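Brush Station FAQ – for everyone at Kauppinen

The new hand grippers are out on the brush table, and we're thrilled with how many questions came in! Ask Lempi Valtonen for a turn.

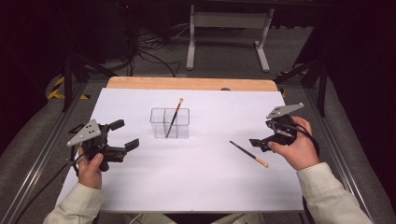 Is my job going away?
No. The people who finish pieces by hand today stay on the finishing team. What we want to hand over is brush sorting and setup, all 90 minutes of it every morning.

Why are we the ones teaching?
You know the work! Every session is led by someone from the floor, and Niilo Ikonen builds the practice tasks from your notes.

How long is a session?
20 minutes, on paid time. Stop whenever your wrists get tired – really.

Do I need computer skills?
None at all.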